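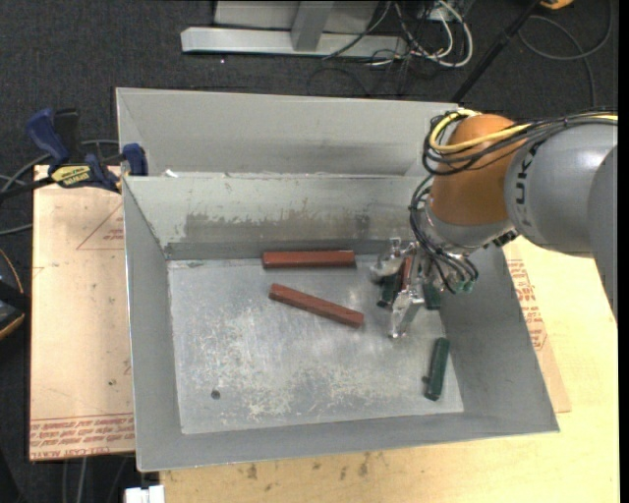 4 min read

How to Set Up a Work Task Station for a Student with Special Needs

A work task station gives a student one place to practice a job skill from start to finish. It can be used in a vocational classroom, a day program or at home. The steps in this guide are for sorting and packing tasks, but the same setup works for folding, labeling and simple assembly.

Before you start

Pick one task. It should have a clear beginning and a clear end, and the student should already be able to do at least one part of it. If you are not sure, sit with the student for a few minutes, offer the materials and write down what he or she does without help.

You will need:

A table and a chair at the right height, with the student's feet flat on the floor
A container for materials that are waiting
A container for finished work
A picture strip or a short written list of the steps
A timer the student can see
A data sheet and a pencil

Step 1. Choose the spot

Place the table against a wall, away from the door and from any loud equipment. Check the light at the time of day the student will be working. A spot that is fine at 9 a.m. may have glare after lunch. Some students do better with a low screen on one side. Try it without the screen first.

Step 2. Break the task down

Do the task yourself and write down every movement. Packing a pair of socks might come out like this: take a sock, find the match, lay one on top of the other, fold, put in the bag, put the bag in the finished container. Keep the wording short. If a step has the word "and" in it, see if it should be two steps.

Programs that use the Castola task cards can write directly on the blank cards. Plain index cards are fine too.

Step 3. Lay out the materials

Set materials from left to right, with waiting work on the left and finished work on the right. Keep this order the same for every task, even for left-handed students, unless it clearly gets in the way. Put out only what is needed for one session. Start with 2 kinds of item and add a third when the student is sorting them without prompts.

Do not set out 100 pieces on the first day. A full container can look like work that never ends. A handful is enough.

Step 4. Teach the last step first

Do all the steps yourself except the last one, and let the student finish. When that is going well, hand over the last two, and keep moving back through the list. This is called backward chaining. The student ends each round with completed work.

Use the smallest prompt that works. Wait before you prompt, then point, then model, and give hand-over-hand help only if the student is comfortable with it. Ask first. Talk less than you think you need to.

Step 5. Set the session length

Begin with a short session and stop while things are still going well. Set the timer where the student can see it and name what comes next ("Work, then break"). Add time slowly. At Garness, our day program, the longest station session is 36 minutes, and most students work for much less than that.

Step 6. Keep a record

Write down the date, the task, the number of steps done alone and the kind of prompt used. The Zuketti sheet has a row for each step, but a ruled notebook will do. Look back over the record once a month with the family.

Step 7. Move the skill somewhere else

When the student can do the whole task alone in several sessions in a row, change one thing. Use a different table, a different staff member or a new set of items. One of our groups now packs over 200 bags a month for Tripathi, a local shop, and the first practice for that job was done with spoons and forks.

If the student refuses the task

Stop and check the simple causes first. Is the chair uncomfortable? Is the room noisy? Is it close to a meal? If none of these fit, go back to a step the student can do easily, end there and try again at the next session. Write the refusal on the data sheet along with the time.

Related: Making a picture schedule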